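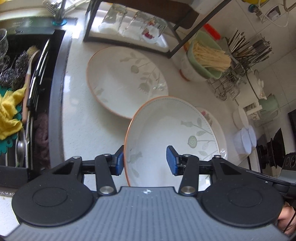

How to set tire pressures for your first track day (without buying anything silly)

By Nasrin Asadi
April

Print this page | E-mail this page

Ask in any paddock what pressure you should run and you will get an answer before you have finished the question. Be suspicious of it. The man in the next garage has a different car, different tires and a different right foot, and he may not have checked his gauge against another one in years.

What follows is the way I do it at Plorkville, in an ordinary road car on ordinary road tires. It takes a gauge, a notebook and some patience. You do not need nitrogen. I have paid for nitrogen. Regular air is mostly nitrogen already, and I never found a lap time in the bottle.

Before you leave home

Look up the cold pressure on the door jamb sticker. Set all four tires to it in the morning, before the car has moved, and write the numbers down. If you lower them now because somebody on a forum told you to, you still have a highway drive ahead of you on soft tires, so leave them alone.

Check the tread and both sidewalls while you are down there. A tire with a bulge or a cut is finished, whatever the pressure.

About the gauge

Any decent gauge will do if it gives the same reading twice. I own a Plusar digital one and an old dial type, and they disagree. I have no idea which is right, and for this job it hardly matters. Pick one and use only that one all day. The free gauge on the gas station hose is the one I would not trust.

First session

Go out at the sticker pressure. Drive one gentle lap, then build up. Keep the whole session to 10 minutes. You are there to warm the tires and learn where the track goes, and a longer run will only muddle the numbers.

Come in and measure right away. Have the gauge and notebook waiting on an upturned crate, because pressures start dropping as soon as you stop. Go around the car in the same order every time. I start at the left front for no reason except habit.

The readings will be higher than in the morning, and they won't match. At Plorkville the Clidwood bend is a long right-hander, so the left front does most of the work and gets hottest.

Letting air out

You need a target for the hot pressure. The tire maker's own advice comes first, if they publish any for track use. If they don't, I would be wary of anyone who gives you an exact figure. On my car I aim for the same hot number at both fronts and a slightly lower one at the rears, and I got there by trial and error over 25 sessions.

Bleed a little at a time. One psi, then measure again. Change the pressures and nothing else - no damper clicks, no new brake pads at lunch - or you won't know what did what.

Second session and after

Drive the same way for the same length of time and measure again. Look at the shoulder of the front tires too. Some people draw chalk marks across the edge to see how far the tire rolls over. It works well enough, though scuffing past the tread blocks can also mean you are simply going in too fast and leaning on the steering. Pressure won't cure that. It took me most of a season and one blunt instructor to accept it.

If the sun comes out, expect the numbers to climb. If it rains, start again.

What about the kits?

The Mousavi paddock kit costs $119 and contains a gauge, a bleed valve, a chalk stick and a laminated chart. The gauge is fine. The chart lists hot pressures by car weight and ignores the tire altogether, and I can't see how that could be right. A $40 gauge and a pencil will get you just as far.

Before you drive home

Put the air back. Let the tires cool fully first, then pump them up to the sticker figure. If you can't wait that long, add back what you bled out and check them again cold the next morning.

Contact | Copyright Nasrin Asadi | Back to top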